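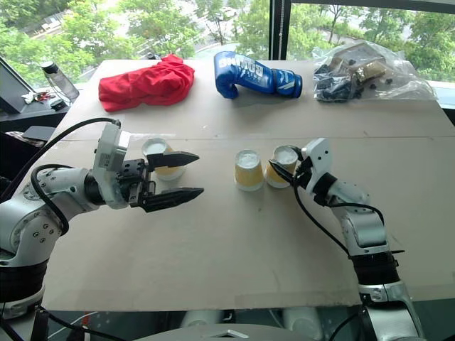
Figura 5.1. Três copos de papel sobre uma superfície bege, com dois braços robóticos brancos.

Capítulo 5
A arte de não assinar

A diplomacia gosta de se apresentar como a ciência do acordo. Quem lê as atas desconfia. Em dezembro, as delegações de Landeg e Tisitz reuniram-se em Jiltcombe para discutir a navegação de um rio partilhado e gastaram os primeiros 2 dias a decidir quem entrava na sala primeiro. Entraram por portas diferentes, uma delas a da cozinha.

O projeto de tratado tinha 85 artigos. Diệp Tôn, que chefiava o secretariado, anotou à margem que os delegados só tinham lido os que mencionavam o seu próprio país. O texto foi rubricado a 16 de abril de 2018 e continua por ratificar, o que permite a ambos os governos elogiá-lo sem risco.

Neste capítulo estudamos a diferença entre rubricar, assinar e ratificar, o uso da ambiguidade deliberada e o papel do mediador. O Protocolo de Pundoswood, já referido no capítulo 2, volta a ser analisado na secção 5.3. Convém relê-lo antes, de preferência com café.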